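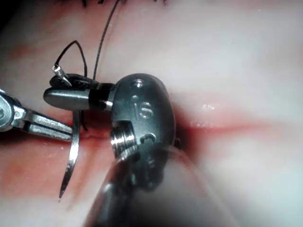 **Progress report, suturing cell, Cindlow site, 7 Dec 2020**

Instrument upkeep on the Hutent cell followed the April schedule. The right wrist has 91 logged runs. Its drive cables were retensioned twice, and jaw play is within the limit set in the Kollár service sheet. Total runs to date: 434.

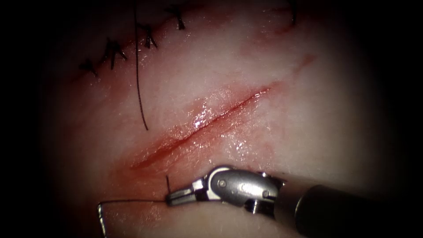

Thread handling remains the main open item. Grip force was reset on the right instrument after 13 slip faults in one week. Checks are made on tissue with a closed row of four knots beside an open incision, and the gripper must hold dark thread low over the surface, clear of the cut. The fixed camera was realigned for this view.

Outstanding:

- 2 spare wrists on order from Flikov
- Collar seal inspection, right arm
- Revised grip force table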